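# When the gripper says it's open and it isn't: tracking down a sticky finger

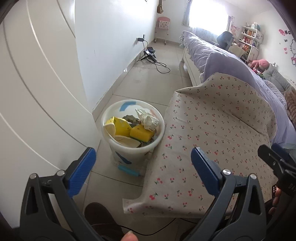
*Posted by Selma Kolev, 2019-02-21. Filed under: Odera hand grippers, repairs*

So we lost a good chunk of our bucket recordings last month and it took me way too long to find out why. I'm writing the whole thing up (the wrong guesses too) so the next person with an Odera pair can skip straight to the part that works.

The job was tidying in a bedroom: pick a bit of trash out of a bucket, move it, go back for the next piece. One gripper in each hand, blue pads on the fingers, wrappers and packaging to grab. Easy stuff! Then Ognjen Živković ran the session through Lamton to get it ready for training and sent me a message that just said "your left hand is lying." Out of 167 takes, 27 had a finger opening that didn't match the video. The log said fully open, the video showed the fingers sitting maybe a third closed. A robot that learns from that will come down on the rim of the bucket with its fingers in the wrong place, and I've seen what a real arm does to a plastic rim.

## What it looked like

The bad takes came in clumps. It would be fine for a while, then go off, then fix itself. When it was off:

- the opening value hit its maximum before the fingers got there
- letting go of the trigger felt normal in the hand
- one finger lagged, then popped the rest of the way

That last one is the giveaway, and I missed it for days. It's small. You feel it more than you see it.

## Stuff I blamed first

The cable. I always blame the cable. I swapped it, reseated both ends, taped it down. No change.

Then calibration. I redid it three times and every time it came out perfect, so I figured it was cured, and then the next clump of bad takes showed up. Killian Guérin was the one who pointed out that I was calibrating on a clean desk with nothing between the pads. Fair point. The thing only acted up after it had been down in a bucket for a while.

## Checking the fingers

Unplug the gripper before you start. Please do this even if you're in a hurry — those triangular openings in the finger linkage are exactly the right size to pinch a fingertip, and I have the blood blister to prove it.

1. Let the fingers spread all the way out, the way they are over the bucket in my photo. Hold the gripper with the pads pointing up.
2. Find the round silver pins at the finger joints. Push on each one with a wooden toothpick. You're feeling for wiggle.
3. Squeeze the trigger slowly and let go slowly. Do it with your eyes shut. You're after that little lag-and-pop.
4. Turn the gripper sideways and repeat. Mine only stuck in this position, which was fun to discover.
5. Shine a flashlight through the linkage and look behind the pins.

At step 5 I found a sliver of clear plastic wrapped around the back of a joint, plus some hair and a paste of old crumbs. The sliver held the finger just short of its stop. The opening sensor on our version sits back at the trigger, so it reported where the trigger was and knew nothing about the finger. Everything in the log looked healthy.

## Cleaning it

Tweezers for the big bits. Then a dry toothbrush, then a cotton swab with a tiny bit of rubbing alcohol. Keep the alcohol off the pads; the ribbed side got tacky on our spare set and Edin Berisha had to order new ones from Sorelbridge.

No oil! I oiled mine the first time and by the afternoon it had picked up more fuzz than before I cleaned it.

If a pin wiggles, stop and replace it. Pushing it back in with a thumb will hold for a session if you're lucky.

## Testing

I cycle the fingers open and shut 300 times while watching the log, and I turn the gripper over every so often as I go. It's dull, put some music on. At the end, set a ruler across the pads and compare the gap with the number in Lamton. If they're within 2 millimeters I call it good. Then do it again after a real session, with dirt in it, which is the check I'd been skipping.

We now do the ruler thing between bucket sessions as well. Chalerm Wannasri added a warning in Lamton too: if the opening tops out while the fingers in the video are still moving, the take gets flagged.

## While you're at it, look down

Same photo, bottom edge: there's a loop of black cable lying right next to a foot. With a gripper in each hand you can't catch yourself very well, and a yank on that cable goes straight to the plug. Run it behind you and up over a shoulder, or clip it to your belt, and walk the whole path once before you record anything.

The 27 bad takes got thrown out, by the way. I tried correcting the values by hand and gave up after four. If anybody with the Omard trigger version has seen the same lag, leave me a note with which joint it was.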